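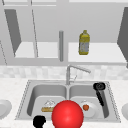
**The Misclosure**
*by zunus · posted Nov 5, 2018 · short fiction*

The line of levels from Northorpe to Anorcombe was run in both directions, as the specification required. It began at a brass bolt in the church wall at Northorpe and ended at the crest of the dam, and the two runs disagreed by 6 millimetres. The permitted difference on a line of that length was smaller. I was told to find the error.

I had not carried out either run. The outward run was booked by a surveyor who had since retired and the return run by his former assistant, who had since moved abroad. What I had was two field books, a box of calibration certificates and the use of the office van until the end of November.

The usual method is to divide the line at its intermediate marks and compare the two runs section by section. A random error spreads itself over the whole length. A blunder sits in one place. I did the subtraction at my desk on the first evening and it took less time than sharpening the pencil and ruling the columns. Every section agreed to within a fraction of a millimetre except one. The whole of the difference lay between mark 320 and mark 321, on the stretch where the road leaves the valley floor and climbs past the Maldonado quarry.

The quarry had been shut for a generation. Its name came from the family that opened it, and was painted on a board at the gate, with the last two letters gone. Mark 320 was a cut in the parapet of the bridge below. Mark 321 was a rivet set in the doorstep of a house.

I had expected a gatepost or a culvert. Rivets were sometimes put in doorsteps when the line was first laid out, if the step was bedded on rock and the owner signed the form, but most had been replaced. The description card for 321 gave the house as occupied, the step as sound, and access as "by arrangement". There was no telephone number.

I drove up on a still, overcast day, which is the best weather for the work. There is little shimmer and the staff can be read at full range. I parked by the quarry gate, set up the level and ran the section upward. I kept my sights to 30 metres although more was allowed. At the house I knocked and got no reply, so I placed the foot of the staff on the rivet, read it, wrote it down, and went back to the bridge by the same route. The two runs agreed very well. I compared them with the books. They matched the return run and were 6 millimetres lower than the outward one.

That should have settled it. The outward observer had misread the staff, or had stood it on a stone. I could have written the paragraph in the van.

While I was packing up, a woman came to the gate of the house and asked whether I was the one who did the step. I said that I was measuring it. She said the last man had measured it too, and had sat down on it afterwards for most of an hour and had to be given tea. I asked which man, and she described the retired surveyor accurately, including the hat.

She had a good memory for the visit. It had been in the spring, in the week her sister left the house. The two of them had lived there together since the quarry closed. The sister had gone to Zunus, which I took to be a town and later found was a nursing home on the coast road. A van had come for the furniture on her side of the house. There had been a piano among it, and a bookcase, and a press full of plates, and all of it had gone out over the step.

I asked whether the step had been moved. She said it had not been moved, it had been mended. One corner had always rocked and the removal men had made it worse, and when they had gone she had got a man up from Northorpe to bed it down again. He had lifted it with a bar and put fresh mortar under. The surveyor had been before that. The young one, with the other staff, had come after.

I opened both books on the bonnet and looked at the dates. They fitted. Neither observer had made an error. The outward run had been read to a rivet in one position and the return run to the same rivet in another, and between them the step had been lowered by the thickness of some old mortar.

It was a satisfactory explanation, but it had a consequence. The card said the step was bedded on rock. If it rocked, it was not, and every height carried through 321 in the previous half-century had depended on which corner happened to be down on the day. I asked how long it had been loose. She said it was loose when they came. They had known each other's tread by it. One of them was heavier and it knocked once, and the other made it knock twice, and you could tell from the kitchen who had come in.

I wrote down *loose since occupation, informant resident*. She watched me write it. She asked whether they could be made to put it back as it was.

I said that the mark would be withdrawn from the list, and a new one cut in the quarry face, and that the step was hers to do as she liked with. She said yes, but could it be put back. I said that a mason could take out the mortar. It would rock again if it was the same stone on the same ground. I could not say whether it would make the same noise.

She thought about that and went indoors, and I finished loading the van.

The report ran to a single page. I recommended that 321 be struck off, that the section be computed directly from the bridge to the next mark uphill, and that the height of the dam crest be accepted from the two runs without further work. I claimed for the day's mileage. The chief surveyor queried the phrase "informant resident" and I let him change it to "local enquiry".

Withdrawal of a mark requires that it be physically defaced so that it cannot be used in error. The instruction for this came in due course with a form and a line for my signature. The new datum list was to be printed in 2,000 copies and the printer was waiting. I drove up again with the cold chisel. There was a heap of broken mortar on the grass beside the door, swept together, and a bar leaning on the wall. I knocked. The staff was not needed, so I had left it in the van.

I heard her come along the passage. She opened the door and stood back against the wall of the hall to leave the step clear, and asked me to come in over it, not too fast, and then go out and do it again.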